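Ilik Publishes First Results From Household Chore Trials of Two-Armed Robots

Entryway tidying, laundry and table clearing tested under one protocol; report finds machines useful in narrow conditions and slow in all of them

July 2, 2024 — Ilik, an independent test house for domestic and retail equipment, today released the first report in its Grandisard series, which measures how well current robots do ordinary chores in furnished rooms. The report covers 700 trials on 6 tasks. In 266 of them the robot finished the task with no human help and within the time limit.

The tasks were chosen for being dull and frequent: putting shoes on a rack, folding hand towels, clearing a table, loading a dishwasher rack, refilling a shop shelf and sorting mixed laundry. Each was run in a room laid out with normal furniture and flooring. Furniture was not bolted down, and no markers were attached to the objects being handled.

A trial was scored as complete only if every item ended in an acceptable place, nothing was dropped and left, and no operator touched the robot or its controls. Partial results are listed separately and do not count toward the total. Ilik adopted this rule after early readers of the protocol asked for a figure that could be compared with a person doing the same job.

Results differed sharply by task. Shelf refilling with boxed goods scored highest. Towel folding scored lowest, mainly through failed first grasps on flat cloth. Shoe placement fell between the two. Rigid and semi-rigid footwear was handled well on open shelves, but reaching under a top board limited the approach angles open to the arm, and contact with the board or the uprights was the most common cause of a stopped trial.

Slide slippers were a useful test item. The strap gives a gripper something to hold, but it also bends, and a grasp that starts slightly off center tends to rotate the slipper. On a slanted shelf, a rotated slipper counts as misplaced unless the robot corrects it. Correction was attempted in most such cases and added considerably to the time taken.
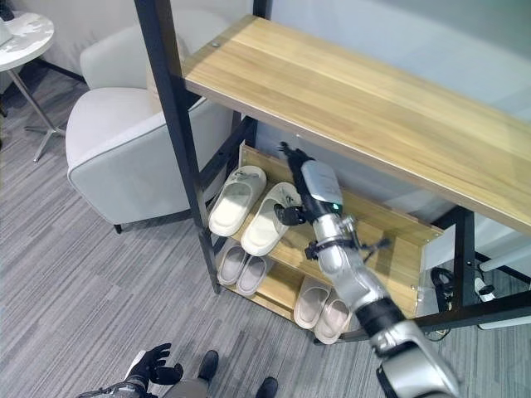

Robot hand over a white slide slipper on the upper slanted shelf of a shoe rack. Two more pairs are on the shelf underneath.

Speed remains the main gap. Even in completed trials the robots were slower than an adult working at a relaxed pace, and Ilik does not regard any of the 6 tasks as ready for unattended use in a home. For shops, the report is more favorable: shelf refilling outside opening hours, with one type of packaging and a person on call, is described as workable now.

The trials used the Horobets scoring sheet, version 3, and were logged with Cletik, Ilik's in-house timing software. Both are described in the appendix, together with floor plans, lighting levels and the full list of stopped trials by cause.

The report is available on request at no charge. A second round, adding bed making and waste sorting, is in preparation — manufacturers wishing to submit equipment can ask for the entry conditions through the press office.

Contact: Ilik Press Office | © 2024 Ilik. All rights reserved. | Back to top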